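Tanko Dauda had already put in an hour at the long table when I arrived, and he kept working while we talked. He is in his second year with the Koditgate student robotics club, and since April he has led the group that teaches a robot arm to handle flowers.

"People think we picked flowers because they look nice on a poster," he said. "We picked them because they bend. A block is the same block every time you grab it. A tulip is different after you've grabbed it once."

The project is called Grina. Students do a task with tools held in their hands, the tools record the movement, and the recordings are used to train the arm. One attempt, start to finish, is called a run. The club had 378 runs when I visited. Dauda wants more before the regional meet at Gornside, where teams are scored on a task of their own choosing and on a written report.
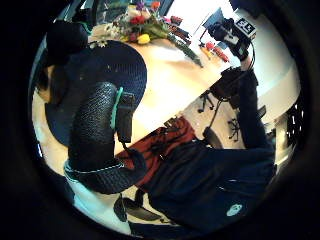

He told me the first month went badly. The students recorded whenever they had a free half hour, and everyone did the task in their own way. Some went for the stem, some went for the middle of the bunch. When they trained on all of it together, the arm hesitated.

"It would go halfway and stop," Dauda said. "We threw out 86 runs. That hurt, but they were no good to us."

After that the club wrote a one-page procedure. Ákos Kocsis, a first-year student, did most of the writing. It says how to hold the tool, how fast to move and when to call a run bad. I asked Kocsis how fast was right.

"Slower than you want to," he said. "I still get marked down for it. My arm gets tired near the end and I hurry."

The club's adviser, Ross Chisholm, teaches electronics and mostly stays out of the way. He signs for equipment and reads the reports. His one firm rule is that whoever records a run doesn't get to grade it.

"They'll always find a reason to keep their own," Chisholm said. "I would too."

Money is the other worry. The club gets a small yearly grant from Bognár, a local machine shop, and most of it went to cables and spare parts this year. Flowers come out of what is left. Dauda said they tried artificial ones for a while, but the stems were too stiff and the arm did poorly when they switched back.

In the last test before my visit, the arm finished 53 tries out of 80. Dauda would like to do better than that at Gornside, though he wouldn't give me a target. The report is due first, and the section on failed grasps still has to be written. Kocsis has agreed to do it.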